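Clirker evaluation kit: progress report to Mekonnen
Prepared by Chrysoula Gavalas
April 25, 2020

Thanks again for agreeing to fund the second half of this review before the first half was written up. I know that took some trust, and I think you'll like where we've got to. The short version is that the Clirker kit does more than I expected of it when we applied, it has two faults I'd want fixed before anybody bought one for a working recycling depot, and we are on budget apart from freight.

Where the money has gone
The $3000 equipment line is spent. Most of it went on the second set of fingers, the tool holders and the filament for our own fixture plates, and the rest on a replacement cable for the wrist after the original developed an intermittent fault. Kimanik lent us the arms at no charge and has let us hang on to them until the end of October, which is a big help. Freight came in over what I'd allowed, and I've covered the gap from our own travel line, as you'd suggested I could. Nobody's been travelling much anyway.

What we're reviewing
As a reminder for anyone at Mekonnen picking this up fresh: Clirker is sold as an add-on for a pair of small arms. You get the gripper mounts, a tool holder system, the software that teaches and replays a task, and a library of fixture plate drawings you can print yourself and change to suit. The claim in the brochure is that a small shop can go from unpacking to a first useful disassembly task in 5 days. Ours took 17, but I'd put a good part of that down to us. We printed the first plate in the wrong orientation and it warped, and then we spent far too long arguing over where the bench should go (it's back where it started).

The task we proposed to you was desktop computer teardown, one part at a time, with reuse in mind. Shredding is quick and cheap, and a perfectly good stick of memory goes in with everything else. If two arms can lift out the memory, the card and the drive without cracking a latch, there's a real case for a depot the size of Fernis, our partner site, to have a bench like this in the corner.

Progress on the teardown task
We settled on Dell towers laid on their side with the panel off, so everything comes out upwards. Fernis had a good supply of them, and using the same sort of case let us put our effort into the fixture plate beside it. The plate has turned out to be the best part of the whole kit, in my view. It's dull grey plastic and I'm quite fond of it! You change a holder in the drawing, print it, bolt it down and you're working again after lunch.
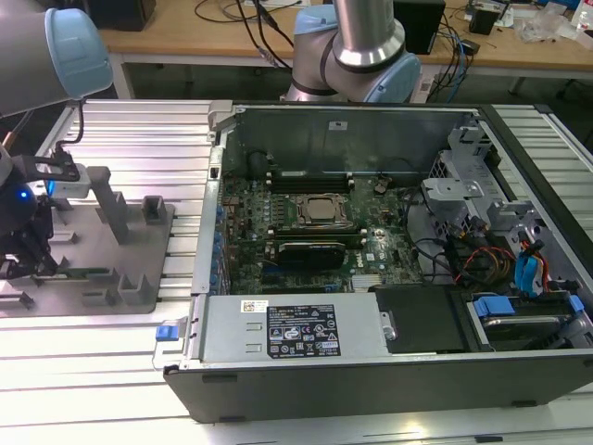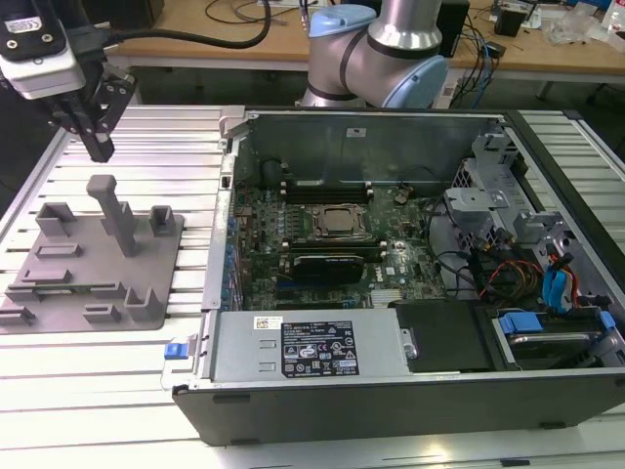 Drive removal is the step we're happiest with. The blue clips give the fingers something definite to close on, and the software's replay is steady enough that we stopped hovering over the stop button fairly early on. Memory is slower. The latches need a light push at each end and then a straight lift, and the straight lift is where the second arm earns its keep. With one arm steadying and the other pulling, the motion looks very natural. I found myself watching it over a cup of tea when I should have been doing the budget.

The graphics card is the hard one. There's a retaining tab beside the slot that wants releasing while the card is being drawn up, and the standard fingers are a bit fat for the gap. Clirker's support people were very good about this. They sent drawings for a narrower pair, we've printed them, and the early tries are encouraging, though I'd rather not put a success rate in front of you until we've run the same test properly on fresh machines.

Cables remain a nuisance. A loom flops about differently in each case, and a taught motion has no idea that a connector has wandered across its path. For now a person tucks them aside before the run starts. I think that's a fair division of labour for a small depot, but your assessors should know the step is there, as the brochure skips over it.

The two faults
First, the tool holder. If a tool goes back a little crooked, the software carries on as if it's seated and the next pick-up fails. A simple switch at the bottom of the holder would catch this. I've passed that on to Clirker and they've said it's on their list.

Second, saved tasks are tied to the exact position of the plate. Bump the plate and you teach the points again. We've got round it by fixing ours firmly to the slots in the bench and scribing a line along the edge, but a new owner won't know to do that, and the manual doesn't mention it.

Next steps
There are 3 pieces of work left in the plan:
Run the full sequence on fresh towers from Fernis, with the narrow fingers, and record every pick.
Have two of the Fernis staff teach a task from scratch using only the manual, with me in the room keeping my mouth shut.
Write the buyer's guide, including our plate drawings, which Clirker has agreed we can share freely.

The second of those depends on when Fernis can have extra people on site again. If it slips, I'd like to bring the guide forward and do the staff trial last. Could you let me know whether that reordering needs a formal variation, or whether an email will do? I'll send the updated spending sheet separately once the freight invoice has been corrected - they've charged us twice for the same crate.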